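Prollutura Lab Course: Robot Manipulation from Demonstration
Handout 4: Recording the ring and peg task

Read this before your lab slot. You will need the login from Handout 2 and your group's folder on the course drive.

1. What this lab covers

In the first three labs you moved a simulated arm with code you wrote yourselves. From this lab on, the motions come from people. You will perform a task by hand with a pair of grippers, record it, and use the recordings to train a policy in Lab 5. The grippers are held in your hands, so no arm is needed at this stage. The camera on each gripper sees the task from close to where a robot's wrist camera would be, and the policy learns from that view together with the finger opening and the path of the gripper.

The task is placing rings on a peg. It is short, it has a clear end state, and it is harder than it looks. A ring lying flat on a table gives the fingers very little edge to hold, and the hole has to be lined up with the peg before you let go.

2. Terms

Episode – one continuous recording of the task, from start signal to stop signal.
Demonstrator – the student holding the grippers.
Operator – the student at the computer, who starts and stops recording and keeps the log.
Reset – putting the rings back on the table between episodes.
Aperture – the distance between the two fingertips.

3. Setting up the table

Clear bags, cups and phones off the table. Stand the peg upright with room on all sides, and lay the rings flat, farther from you than the peg. Do not stack them. Change the ring positions a little at every reset. If the rings are always in the same spot, the policy will learn the spot and ignore the rings.

Start Stovomier on the lab computer and wait for both gripper views to come up. Then open and close each gripper fully three times so the software can find the limits of the aperture. If a view freezes, close the program, check the cable at both ends and start again.

Begin each episode with the fingers open and both grippers over the table. The peg and at least one ring should be inside the left view.

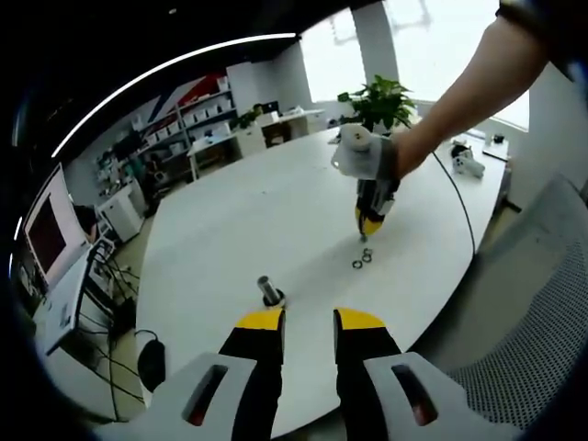

Fig. 1. View from the left gripper, with the peg in front of the fingertips and the second gripper over the rings.

The lens is very wide, so straight edges bend toward the outside of the view and objects near the rim look smaller than they are. Do not try to correct for this while recording. Undistortion is a separate step and you will do it in Lab 5 with the calibration file.

4. Recording

One ring is moved at a time. Use the right gripper to pick up the ring. The left gripper stays open near the peg and may be used to steady it, but it should not pass in front of the right gripper for long. Move at an even pace. Pauses of more than a second or two show up in the data as places where the policy should stand still, and it will.

If you drop a ring on the table, pick it up and go on. Recoveries are useful and we want some of them. If a ring falls on the floor, stop the episode and mark it "F" in the log.

Each group records 100 episodes. Swap roles when the demonstrator gets tired, and write the change in the log. With 17 groups this year the shared set should come close to 2,000 episodes once last year's are added.

5. Checking your data

Play back every tenth episode before you leave. Look for:
– a start frame in which the peg is hidden
– aperture values that never reach zero on a grasp
– a jump in the gripper path, usually from moving too fast
– an episode that ends before the last ring is released

The Benkirane script on the course drive runs the second and third checks for you and prints a score for each file. Anything scoring under 99 should be watched by a person and then kept or thrown out. Put your decision in the log.

6. To hand in

The episode folder, the log, and one page on which episodes you removed and why. Include one grasp that failed and your explanation of it.

Reading for Lab 5: the Fatov notes, sections 1 and 2 – skip the proofs.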